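Re: [gripper-users] Re: Budget for the second round of hand-held units
From: Pilar Sosa
To: gripper-users list

Indrek Siliņa wrote:
> Before I sign anything in June I'd like to know where the money goes.
> Is it one Gridutent kit per person, or do people share? And do we
> really need spare finger pads on the order, or is that a nice-to-have?

Hi Indrek, hi all,

Good questions, and I'm so glad you're keen on a second round! I've had a ball with the first lot and I'd happily talk about it all day, but I'll stick to the budget.

Sharing works fine. We have two people on each unit, swapping at lunch, and the only grumble is about whose turn it is to charge the battery. So I'd order for half the headcount and put the difference into consumables.

My list so far, in dollars:

1. Hand-held units. Jukidetti quoted 2173 for the set, freight included. Yalçınkaya haven't answered yet and I'll chase them.

2. Finger pads. Yes, please, put them on the order! We use the blue textured ones, and a pack is 253. Soft, slippery little things are the hard part of this work, and tired pads make it harder. Most of my table is that sort of stuff: squeeze tubes, a soft pack of Vinda tissues, a massage roller with a knobbly head.

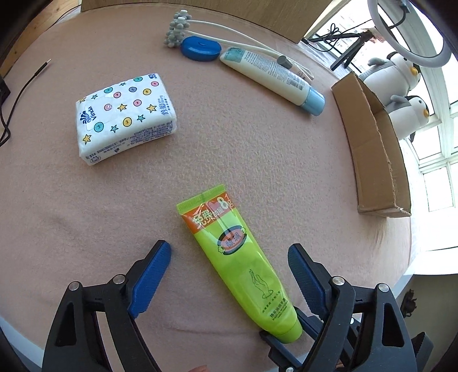 3. Table coverings. I like felt, and 60 gets us enough for every table. Any colour will do, but let's buy a few so the backgrounds vary.

4. Objects. I'd set aside 21 per table and let people raid the discount shop. Cheap and odd is perfect (plush toys are great fun to pick up).

I've left shipping cases off because the old Ponen ones still close properly. If anyone's have cracked, yell out and I'll add a line.

Indrek, could you tell me whether objects and felt can come out of the same bucket as the pads? It would save me a form.

Cheers,
Pilar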